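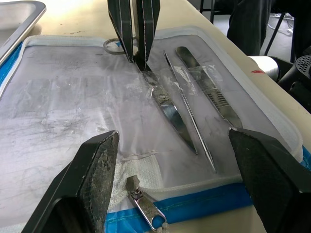 Progress report to the Dalness Fund
Bernwood Plant-Based Communities project, second half
March 1, 2021

Quick one this time, full acquittal comes with the final report. Written between the van booking and the grant portal closing, so apologies for the shorthand.

Where we are at

Shared lunches are back on at Bernwood. Fully vegan, pay what you can, same kitchen as before. 12 lunches held since September, against 10 in the plan. 291 meals served all up. Numbers dipped over the school holidays, then came back. Takeaway containers went well so we're keeping them even though people can sit down together again.

Cooking classes slower. Ran the beginner block (pulses, tofu, one-pot dinners) and most of the budget block. The baking block got pushed back twice – oven. New element is in now. Would like to carry the unspent baking money into next half if that's ok with Dalness, see budget below.

Pledge month: 94 people signed on to go without meat, dairy and eggs for the month. Around 22 filled in the exit survey, which is poor, and we sent it too late. Of the ones who did, most said they'd keep going at least part of the week. Several wrote about feeling lighter in themselves, a couple said their families were giving them grief about it. We don't want to make too much of a survey that size.

School and campus outreach

Two talks given, one cancelled at short notice and not rebooked. The compassion-in-the-classroom talk is the one teachers ask for. It covers where food comes from, what animals feel, and choices in science subjects, including a student's right to ask for an alternative to dissection. Handout has been rewritten in plainer english. The old one was four pages and read like a legal letter.

Still need a version for primary. Not started. 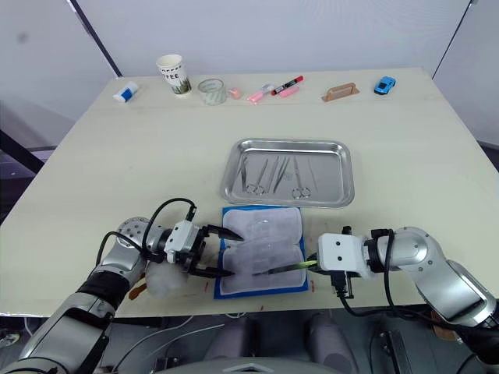 Practice pad and cotton ball on the table, robot arms at work.

Materials and print

Recipe booklet reprinted through Stilance. Colour is better than last time, staples are worse. We've gone to a smaller size so it fits in a handbag or a glovebox. The lentil bolognaise page had the wrong quantity of stock in the first edition, fixed now. Please bin any old copies you have at the Dalness office.

The Borbély translation (booklet and pledge card) is with the second proofreader. Costed at the start as one round of checking, it needed two. Small overspend, covered out of travel, which we hardly used.

Budget, short version

Food and kitchen – on track
Venue – slightly under, we got the community rate
Print – on track
Translation – over, see above
Travel – well under
Baking classes – unspent, carry-over requested

Receipts are scanned, uploading tonight. The greengrocer ones are faint but readable.

Problems

Parking at the hall. Still no answer from council on the loading zone.
Fridge is too small for a lunch of this size, so produce is being picked up same morning, which makes for a very early start.
Mailing list has doubled entries, some people recieved the pledge email twice. Sorry to them.

Next half

Finish the budget block, run baking, primary school handout, print the Borbély edition once it's signed off. Pledge month again with the survey going out in the last week. One evening session on keeping the peace at home when only one person in the house is vegan – asked for over and over in the feedback forms.

Need from Dalness: a yes or no on the carry-over, and the new logo file in a size we can print.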